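The Price on the Quote Is for the Arm
What a produce packer learned by writing its automation budget from the tabletop up

The first quote that reached Fidelina Muñoz ran to one page. It listed a six-axis arm, a controller, a teach pendant and a line reading "commissioning, as required." She manages operations at Carhuamaca, a packer of mixed vegetable boxes and gift baskets, and she had asked for the cost of automating one packing station. The page gave her the cost of owning an arm.

She sent it back with a list of what was missing. The list had 21 entries. Some were small, such as cable protection and spare fingertips. Others were not: the gripper, the cameras, the stand, the guarding, the software that decides where to pick, and the engineering hours to make all of it work with produce that changes shape from crate to crate.

"I can get a capital request approved or I can get it rejected," Muñoz says. "I can't get it approved and then go back five times for the parts that were left off."

Her experience is common among first-time buyers. An arm has a published reach, a published payload and a price that can be compared across vendors. Most of the remaining cost sits in items that depend on the task, and the task is usually the part of the request with the least written down. Carhuamaca's original request for quotation described it in one sentence: place assorted produce in baskets.

Zoltán Szabó, an integration engineer at Stineo, advised the packer to stop collecting quotes and pay for a short bench study first. The study would use a fixed table, one arm, one gripper and a small set of stand-in items, and would produce a written task description that any vendor could price. Stineo charged for it as a separate job, with no obligation to buy the cell from the same firm.

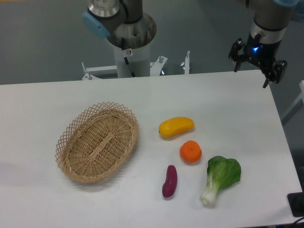
A bench study should be budgeted as a purchase of information, with its own deliverables and its own end date. Szabó asks clients to choose test items for their differences, and to leave the volume sellers for later. A toy tangerine tests a round pick. A toy sweet potato is narrow and slightly curved, and a toy bok choy has broad leaves at one end and a pale stalk at the other, so the choice of grasp point matters. Using artificial produce keeps shape and size constant from run to run, which makes it possible to compare two grippers or two camera positions fairly. It says very little about bruising, moisture or soft spots. Those need a second round with real stock, and that round needs its own line.

The container belongs in the study as well. Buyers tend to treat it as given. A woven basket with an open lattice rim presents a different placing problem from a molded tray, and a change of container after the cell is designed can mean new fingertips, new approach paths and another week of engineering. Muñoz had two basket suppliers at the time. She settled on one before the specification went out.

Szabó divides the budget into four blocks: hardware that can be reused if the project changes, hardware that cannot, engineering labor, and running cost. The arm, controller and stand fall in the first block. Custom fingertips and fixtures fall in the second. He wants the two kept apart because the reusable block carries much less risk. If the basket job fails, the arm can be put on case packing. The fingertips go in a drawer.

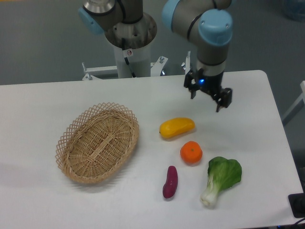
Labor is the block most often underestimated. Szabó's working rule is to price it by item family. Each family of produce needs grasp development, testing and a recovery routine for missed picks, and the recovery routine can take as long as the pick itself. Carhuamaca ships 53 product lines across the year. Pricing all of them at the start would have ended the project. Sorted by shape and stiffness they fell into a much shorter list of families, and the packer chose to fund only those that ran in every season.

The remaining lines stay with the packing staff. This has a consequence for layout that the first quote had ignored: the station must let a person work next to the cell, or directly after it, without stopping the arm for every basket. The type of guarding follows from that decision, and so does the floor space. Annatjie Makhubela, who handles plant safety for Carhuamaca, asked to have the risk assessment listed as a priced deliverable with a named author. In the earlier quote it had been covered by the words "as required."

"If it has no price, I assume it has no hours," Makhubela says. "Then I assume it will be done by me, in October, when we are busiest."

She also asked for the stopping distance of the arm at its working speed and with the heaviest item in the gripper. Two vendors supplied the figure. A third supplied a brochure and was dropped from the list.

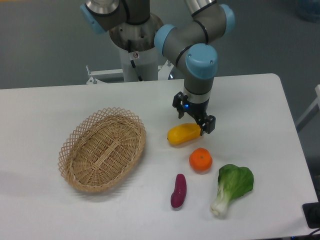
Cycle time is where budgets and expectations separate. The business case at Carhuamaca was first written around the fastest motion in a vendor's video. A usable figure starts when the camera is triggered and ends when the arm is ready to look again, and it includes the failed attempts. Szabó recommends that buyers write an acceptance test into the order before signing. Carhuamaca's calls for 2,000 consecutive picks on mixed items, with every miss logged, no operator help, and the final payment held until the run is complete. The item order is shuffled by the buyer.

Vendors priced the test differently. One added nothing. Another raised its engineering line noticeably, then explained which item families it considered doubtful. Muñoz found the second reply more useful and took the doubtful families out of the first phase.

Volker Stöcker, a purchasing consultant who reviewed the final bids, looked mainly at what happens after handover. His questions were about fingertips, cables and software. Who stocks the fingertips, and what does a pair cost in year three? Is the cable routed outside the arm a standard part that a plant electrician can replace? Does the vision license renew annually, and does the cell keep running if it lapses? He advises buyers to get the last answer in writing – and to ask for it from the software supplier directly if the integrator hesitates. 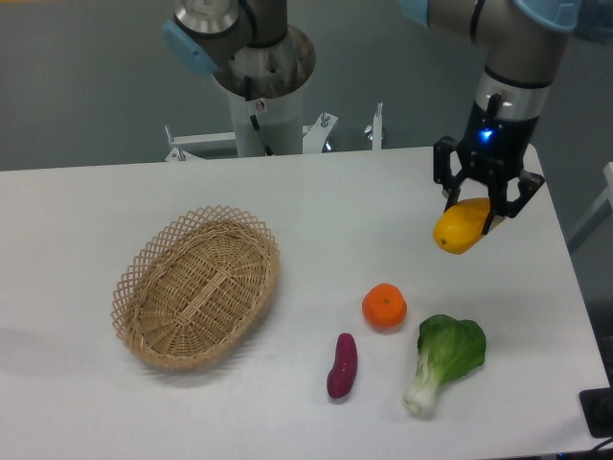

A yellow mango held in the two-finger gripper, with the basket still empty.

Stöcker also asks for a training line large enough to cover a second shift. In his view a plant needs at least two people who can restart the cell, re-teach a position and read an error log. The budget at Carhuamaca allows for three, plus a refresher after the first season.

The order, when it was placed, went to a smaller integrator, Uvton, whose total was neither the lowest nor the highest. It was the bid with the fewest blank lines. The capital request listed the arm on page four. Running cost was modeled at 800 baskets per shift, a figure Muñoz describes as conservative and her finance office describes as acceptable.

Two items were left out on purpose. Automatic infeed will wait until the cell has passed acceptance with staff laying out the produce by hand. The real-stock trials are in the budget but are released only when the artificial set passes. If it does not, the contract allows Carhuamaca to stop, keep the reusable hardware and pay for the hours worked to that date.

Muñoz has kept the original one-page quote in the project folder. She now sends the list of 21 entries out with every request for quotation, and asks vendors to put a number or the word "excluded" beside each one.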